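Red dye came out onto the white trim, can it be fixed?
Asked in Laundry & Fabric Care
February 14, 2025
927 views

I have a red cotton tablecloth with a white border that my aunt gave me. I washed it by itself on warm and the border is now pink, worse at the corners. It went through the dryer for 20 minutes before I noticed and pulled it out. The care tag is gone. Is it too late, and what should I try first? I have oxygen bleach and regular bleach in the house.

- joo_2115, Junorville

3 answers

Answer from Young-sook Shin

Don't use the regular bleach. It can pull the color out of the red part too, and then you have two problems.

Mix the oxygen bleach in cool water, following the amount on the package for soaking. Test it on a hidden bit of the red first. If the red holds, put the whole thing under and leave it overnight. Change the water if it turns pink - otherwise the dye just goes back into the border.

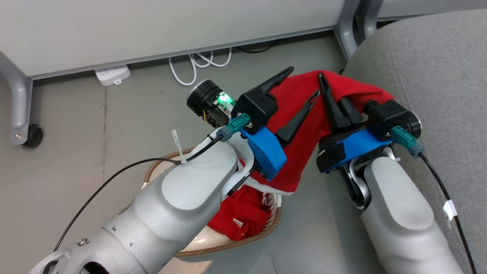 Rinse in cold until the water runs clear, then roll it in an old white towel and press. Lay it flat to dry. If you hang it wet, the red can run down into the white again. Keep it out of the dryer until you are happy with the border, as heat makes the stain harder to move.

Twenty minutes in the dryer is not great but I have had worse come out. Mine took two soaks last July and there is still a faint line along one seam.

Answer from cesent13

color catcher sheets. use two. works for me every time but I never had one that went in the dryer

Answer from Luller

Agree with the first answer. Vinegar does not set the dye on modern cotton, whatever people say, so skip that. Wash it cold from now on. If the border stays pink you could sew new white bias tape over it, it's cheap and comes in wide widths.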